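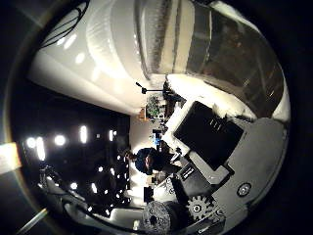
Vullen 的腕部视角，对面那位穿深色衣服的是我们组的人

【课程项目】Vullen：让机械手学会拿瓶子往碗里倒，进度帖兼求助

楼主：倒水小分队
发表于 2022年5月31日

大家好，潜水很久了，第一次开长帖！我们是 Dekholm 机器人操作课的一个小组，组员有我、Dalia Petrauskas 和 Povilas Sepp，课程助教是 Crisanto Sebastian。项目名叫 Vullen，夹爪是学长那一届传下来的，外号 Bite（因为第一次上电就咬住了别人的笔袋不放）。

任务说起来很简单：桌上有一个瓶子、一个不锈钢碗，手过去抓住瓶子，提起来，对着碗倾斜，放回去。期末展示要当着全班跑，评分看的是瓶子有没有拿稳、有没有洒、放回去以后还立不立得住。

做法是模仿学习，人带着手做示范，腕部相机一路录，然后训练一个从图像直接出动作的策略。到昨晚为止一共录了 120 条示范，Dalia 一个人就录了大半，手腕都贴膏药了，向她致敬！

目前卡住的地方：

一、抓取已经挺像样了，倾斜那一段还是抖。手会停在碗上方犹豫，来回晃，像在想晚饭吃什么。

二、瓶子透明，液体又是浅黄色的，光一打整个瓶颈都发亮，策略好像一直搞不清瓶口在哪儿。

三、鱼眼畸变要不要校正，组里吵了两个星期还没吵完。我站不校正，Povilas 站校正。

求各位指点，什么意见都行，骂也行，骂完请附上参数。

2楼 老秤砣

先顶。学生组能把抓取做到“挺像样”已经很不错了，我带过的组有一半死在标定上。

问几个基本的：控制频率多少？示范是一个人录的还是几个人混着录的？倾斜那一段各人的习惯差得很远，有人手腕一转就倒，有人先挪过去再慢慢斜。你把两种习惯喂给同一个策略，它就在中间晃给你看。我怀疑你的“犹豫”八成是这个。

3楼 倒水小分队（楼主）

回老秤砣：三个人混着录的！您这一说我后背发凉。Dalia 是先对准再斜，Povilas 是边走边斜，我是看心情……

我今晚就去把示范按人分开，先只用 Dalia 的训一版看看。控制频率我得问 Povilas，他管底层。

4楼 kestas_s

我是 Kęstutis Sproģis，Fivness 社团的，跟楼主同一栋楼。我站校正。

理由：鱼眼边缘拉伸太厉害，同一个瓶子在画面中间和在边上完全是两个形状，网络要多学一大堆没必要的东西。你们 120 条数据，没有富余让它去学镜头。先校正再裁中间，省心。另外画面干脆也转正，人和桌子都躺着，调试的时候脖子疼。

5楼 鱼眼爱好者

反对楼上。

广角的好处就是看得宽。贴近抓的时候瓶子占了画面一大块，你一裁，碗就没了。倾斜这一步最需要的偏偏是碗在哪儿。训练和部署用同一个镜头、同一个安装角度，畸变是固定的，网络不在乎直线弯不弯，只在乎前后一致。

转正我也觉得是给人看的。想转就在可视化脚本里转，别动训练数据。

6楼 kestas_s

“网络不在乎”这句话我听过太多次了，数据多的时候它确实不在乎。你在 1000 条上试过和在 120 条上试过是两回事吧？

7楼 鱼眼爱好者

我去年二月做毕设就是百来条的规模，抓杯子，没校正，跑得好好的。当然杯子不透明，这一点我承认占了便宜。

再说你那个裁中间，裁多大？楼主手里这个视角，白色外壳和指头本来就占掉不少地方，再裁还剩什么？

8楼 倒水小分队（楼主）

两位别急，都有道理！我先补点素材，把近处的样子放上来，大家看看特征够不够用。

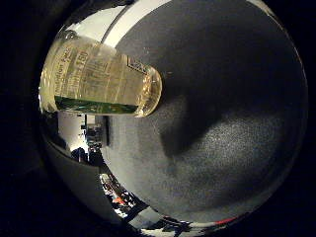

说到透明的问题，我自己的观察是标签比瓶子本身好认多了。浅色纸底，印着很大的 150，下面还有一条深绿色的带子，哪怕小字糊成一片，这条绿带还是很清楚。所以我在想要不要干脆让策略多“看”标签：录示范的时候标签一律朝同一个方向，或者反过来，故意把瓶子转来转去，让它别依赖标签。Dalia 觉得应该转，我觉得展示那天瓶子反正是我们自己摆的，何必为难自己。

另外影子也很烦。桌面是深灰色的，瓶子的影子落在上面一大片黑，边缘又软，我总担心策略把影子当成瓶子的一部分。有没有人处理过影子？

9楼 uldis_mets

Uldis Mets 路过，上一届用过 Bite 的人，看到它还活着太感动了！！

影子别怕，别去除它。影子是很好的距离线索，手往下压的时候影子跟着变，策略能从里面读出高度。我们那年试过补光把影子打散，抓取反而变差，最后把补光灯拆了。你们要做的是示范时让人站的位置多换换，灯光别固定在一种情况，影子自然就有变化了。

还有一件事，看首帖那个视角，能看见白色小齿轮和灰板上那颗螺丝对吧？那颗螺丝请每次开机前拧一下。我们那届它松过，相机跟着偏了一点点，一整晚的数据和前一天的对不上，查到半夜才发现。现在想起来还想哭。

10楼 倒水小分队（楼主）

学长！！！

螺丝我刚刚去拧了，能再转一点点。我现在不敢想之前的数据……Povilas 说可以找每条录像里都能看见的外壳边缘，比一比位置有没有漂，他已经在写脚本了。

11楼 老秤砣

这个检查法子好，手自己的外壳永远在画面里，等于自带一把尺子。比完告诉大家结果。

标签朝向我支持 Dalia。展示那天紧张，摆瓶子的人手一抖，标签朝后了，你怎么办？当场跟评委说请稍等我转一下？多录几条转着放的，成本很低。

12楼 一碗面

插一句外行话，你们真的往里面装液体练吗？机械手旁边倒水我看着心惊胆战。

13楼 倒水小分队（楼主）

回一碗面：练抓取的时候盖着盖子，放心～ 真正倒的那一步助教 Crisanto 规定必须有人在急停旁边，桌上垫毛巾，换成清水。现在绝大部分示范都是盖着盖子做动作，所以“洒没洒”这一项我们还没有正经评过，这也是我心虚的地方。

14楼 kestas_s

那我要提个严肃点的问题。盖着盖子录的示范，倾斜多少度、停多久，全凭录的人想象。真倒的时候液面在变，重心也在变，你的策略见都没见过。这比校不校正重要得多，我愿意先休战。

15楼 鱼眼爱好者

难得同意楼上一次。可以先倒小颗粒，大米、塑料珠都行，洒了好收拾，流动的感觉也有了。碗是不锈钢的，珠子掉进去叮叮当当，录音还能当评价指标，哈哈。

16楼 倒水小分队（楼主）

大米这个主意太好了，明天就去食堂讨！

更新一下结果。只用 Dalia 的示范训了一版，晃动小了很多，肉眼就能看出来，老秤砣说中了！手到碗上方以后基本是一口气斜下去的。我当场叫出声，隔壁 Fivness 的人还以为着火了（kestas_s 作证）。

外壳漂移也查完了，有 11 条录像对不上，全在同一个下午。已经挪进单独的文件夹，先不参与训练。学长的螺丝救了我们一命。

顺便放一个远一点的视角，给想看布置的朋友。
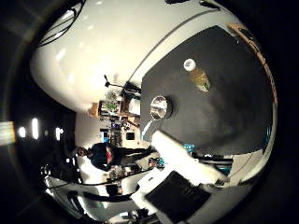 瓶子、不锈钢碗和深灰色桌面，白色那根糊掉的是手指

讨论里说到裁剪，大家可以拿这个比划一下。我在上面画了个中间框，碗还在，再靠近就难说了。所以我现在折中：原图直接进网络，另外再送一份校正过的小图，两路一起。Povilas 嫌慢，我说先跑起来看。

17楼 kestas_s

作证，叫得确实很大声。

两路输入我不反对，但请做对照：只原图、只校正、两路，三个都跑。不然你最后变好了也不知道是谁的功劳，报告里没法写。

18楼 uldis_mets

同意做对照。每种多跑几次，瓶子和碗的位置事先在纸上写好，轮流换着测，别一种方案测完再测下一种。电机跑热了手感会变，Bite 尤其明显，后跑的吃亏。

还有展示当天带备用指垫。别问。

19楼 鱼眼爱好者

看了远视角，我收回一半的话。远的时候瓶子和碗都挺小，原图缩到网络输入尺寸以后碗可能就剩一小坨亮斑。楼主你们缩到多大？如果缩得太狠，试试分辨率加一档，可能比校正管用。

另一半不收。

20楼 倒水小分队（楼主）

缩得挺狠的……我去加一档试试，显存应该还撑得住，撑不住就减批大小。

清单记在这儿，免得我忘：位置表我来写，大米 Dalia 去要，三组对照 Povilas 排机时，每次开机前拧螺丝（大写加粗地拧）。标签朝向的示范我们明晚开始补录，转着放，我投降。

老秤砣您要是方便，能不能看看我们动作那边的平滑是怎么做的？代码有点丑，我整理一下私信发您。

21楼 老秤砣

发来吧，丑不要紧，能跑就行。记得附一条失败的录像，成功的我就不看了。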